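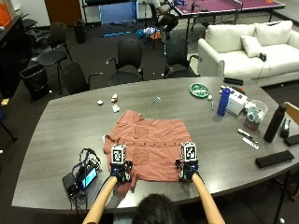 Can a machine fold a shirt yet?
Sometimes, if the shirt starts out flat and you can wait. It still does badly with a shirt pulled from a pile, and most of our work is on that second case.

About Brultberg
Posted 14th June by Madhu Saxena

Brultberg studies household and shop-floor chores and reports on which ones machines can take over. Kusum Chaturvedi and Senad Petek started the company after working together at a hotel laundry. We have recorded 3,000 folds so far, 229 of them on shirts with collars. Each one is done by a person first, so we know what a good fold takes. 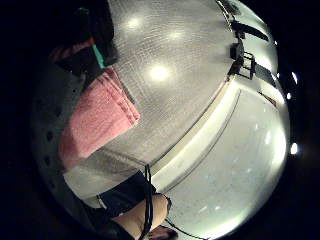 Pink towel, folded, hem side in.

Towels are easier than shirts. They have four corners and no front or back that matters much. The trouble comes with thick ones, where the edge rolls and a gripper takes two layers when it wants one. A person feels that right away and lets go of one.

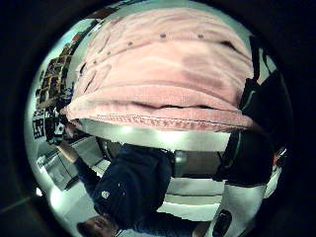
Ngân Đàm runs our towel tests and keeps the list of what goes wrong. It had 67 entries at the end of May. Shop-floor jobs such as sorting parts and loading bins are further along, and we tell customers so. We do not sell robots.

Related
Trurnance: a year of bin loading
Why socks are still hard
Working at Brultberg
Contact Kusum Sisodia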